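Ratgeber > Automatisierung > Einkauf und Budget > Häufige Fragen
24. Januar 2021 — Redaktion Givumier
6 Kommentare

Handgeführte Greifer anschaffen: Häufige Fragen zu Budget und Planung

Wir beraten kleinere Labore, Hochschulgruppen und Betriebe, die Greifaufgaben mit handgeführten Werkzeugen aufzeichnen wollen, bevor sie einen Roboterarm kaufen. Die folgenden Fragen kommen in fast jedem Erstgespräch vor.

Brauchen wir zuerst einen Arm oder zuerst die Greifer?
In den meisten Fällen zuerst die Greifer. Mit ihnen lässt sich klären, welche Gegenstände überhaupt gegriffen werden sollen und wie viel Platz die Bewegung braucht. Die Entscheidung über Reichweite und Traglast des Arms fällt danach leichter. Wer den Arm schon hat, sollte vor der Bestellung prüfen, ob der Flansch zu den Fingern passt, die später montiert werden.

Ein Greifer oder ein Paar?
Planen Sie ein Paar ein, wenn Ihre Aufgaben Festhalten und gleichzeitiges Ablegen enthalten. Für einfaches Umsetzen reicht ein einzelnes Gerät. Ein zweites später nachzukaufen ist möglich, doch müssen beide dann neu aufeinander abgestimmt werden. Im Projekt Umley wurde dafür ein ganzer Arbeitstag angesetzt, der im Budget nicht vorgesehen war.

Was kosten die Verschleißteile?
Das hängt fast nur von den Fingerauflagen ab. Wir rechnen in Angeboten mit 151 Euro je Satz. Bei glatten, sauberen Gegenständen hält ein Satz lange, bei Lebensmitteln und rauen Kartons deutlich kürzer. Bestellen Sie mindestens zwei Sätze mit der Erstausstattung. Schrauben und Gelenkbolzen gehören ebenfalls auf die Liste, sie kosten wenig und fehlen immer im falschen Moment.

Wie viele Aufnahmen sollen wir einplanen?
Für eine erste, eng begrenzte Aufgabe setzen wir bis zu 272 Durchläufe an. Mehr lohnt sich erst, wenn die Auswertung der ersten Runde vorliegt. Rechnen Sie die Zeit für das Zurückstellen der Gegenstände mit. Sie wird in Angeboten gern vergessen und macht bei Tischaufgaben oft den größeren Teil der Stunden aus.

Mieten oder kaufen?
Bis zu einer Projektdauer von sechs Monaten ist Miete meist günstiger. Akell vermietet nur komplette Sätze mit Koffer und Ladegerät, Amano auch einzelne Geräte. Achten Sie im Mietvertrag auf die Regelung zu den Auflagen: Mal sind sie enthalten, mal werden sie nach Zustand abgerechnet.

Müssen wir einen eigenen Raum einrichten?
Nein. Für die Beschaffung heißt das, dass Sie den Posten „Raum“ zunächst klein halten können. Normale Wohnräume sind für Alltagsaufgaben sogar die bessere Wahl, weil die Unterlagen dort nachgeben und das Licht wechselt. Klären Sie vorab die Versicherung der Geräte außerhalb Ihres Standorts.

Welche Requisiten gehören ins Budget?
Weniger, als die meisten denken. Tablett, Teller, Folie als Unterlage und Lebensmittel aus dem Supermarkt genügen für Sortier- und Ablegeaufgaben. Obst und Gemüse buchen Sie als Verbrauchsmaterial. Wählen Sie verschiedene Größen, also etwa Äpfel, Orangen und Pflaumen, dazu etwas Längliches wie eine Karotte. Die Öffnungsweite der Finger muss zum größten Stück passen — messen Sie das vor der Bestellung nach.

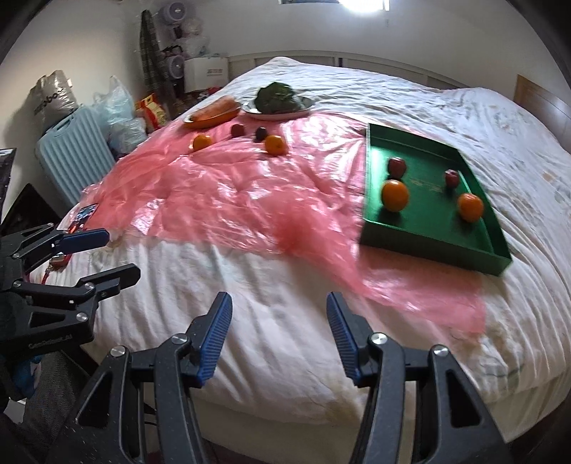
Wie lange sind die Lieferzeiten?
Für Greifer derzeit mehrere Wochen, für Auflagen weniger. Wer im März beginnen will, sollte jetzt bestellen. Teillieferungen sind möglich, die Versandkosten fallen dann je Sendung an.

Wer darf mit den Geräten arbeiten?
Jede eingewiesene Person. Eine halbe Stunde Einweisung reicht in der Regel aus. Planen Sie Pausen ein, das Gewicht macht sich am Handgelenk bemerkbar. Für längere Einsätze sollten sich zwei Personen abwechseln, und beide gehören mit ihren Stunden in die Kalkulation.

Was brauchen Sie von uns für ein Angebot?
Eine kurze Beschreibung der Aufgabe, die Maße des kleinsten und des größten Gegenstands, den gewünschten Zeitraum und die Angabe, ob ein Arm vorhanden ist. Fotos vom Einsatzort helfen — sie sind aber keine Bedingung.

14-mal geteilt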